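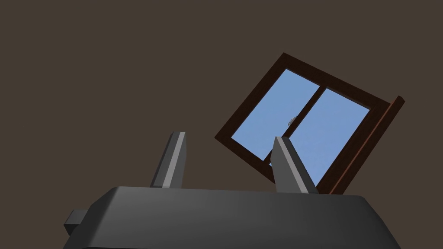 Open day, Ernport hall — pre-opening checklist, simulation and demo stations
Completed by: Ferdinand Gisler
Month: July

1. Visitor line marked on floor, 6 ft from the demo cell
OK. Tape lifting at the door end. Replaced.

2. Emergency stops tested, cell and operator desk
OK. Both latch and need a manual reset.

3. Arm speed limited for public running
OK. Set to 200 mm/s and locked with the supervisor code.

4. Window task (simulated) loads from cold start
OK on second attempt. First attempt stopped on a missing license file — Cleltum laptop only. File copied over.

5. Wrist view shown on visitor screen
OK. Both fingers and the window latch are in view at the start pose. The right finger covers part of the window. Presenter to switch to the side view if visitors ask about contact.

6. Window pose at start
Comment. Window is rotated well off level in this view. Matches the Driventon task file, so left as is.

7. Task repeatability
OK. 64 resets run overnight, no crash. Log saved under run 1,294.

8. Simulation desk isolated from the live arm
FAIL at first check. Network cable still patched to the cell controller. Removed and port capped. Rechecked, OK.

9. Cables and trip points
OK, except the screen feed behind the Yáñez stand. Needs a cover before 9:30 a.m.

10. Presenter briefed on stop procedure
Open. Second presenter not yet on site.

Cell may be powered for visitors once items 9 and 10 are signed. Simulation desk may run now.

F. Gisler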